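Loading a numbered image sequence in Planeck when frames are missing

Jan 31, 2022

Planeck reads a run of stills as one clip, but only if the numbering has no holes. My renders come out of Lanz, which skips any frame it fails on, and Planeck then stops at the first gap. A sequence that should have been 158 frames long loaded as 138.

Start by putting the sequence in a folder of its own. Leave nothing else in there, especially older renders with the same base name.

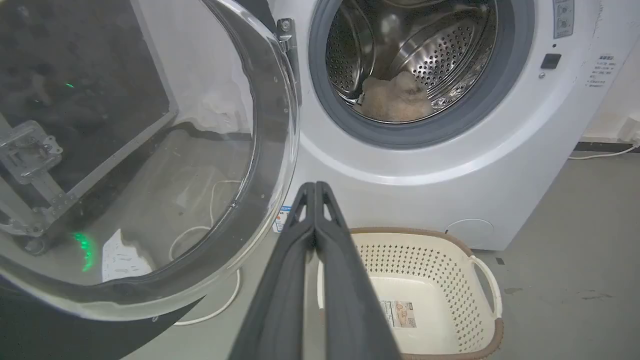
Open the folder in Planeck with File > Import > Sequence and click the first file. Look at the Range box. If the last number is lower than you expect, you have a gap just after it.

Set Missing Frames to Hold. The previous frame is repeated until the next real one turns up. Black is the default and gives you a flash on playback.

Padding matters too. Names with 3 digits and names with 4 digits are treated as separate sequences, even in the same folder. Rename them to match before you import.
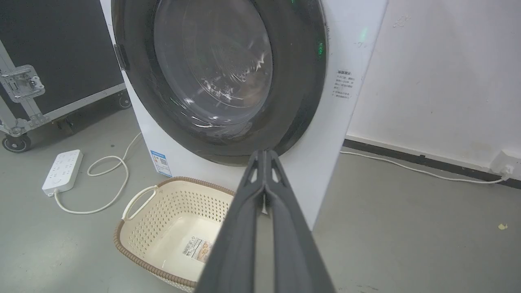
Now check the frame rate. Planeck takes it from the project – stills carry no rate of their own – so set the project first and import second. If you change it later, right-click the clip and choose Reinterpret.

The Hold option came in with the December update. On version 2 you will have to fill the gaps by hand, by copying the frame before and giving it the missing number.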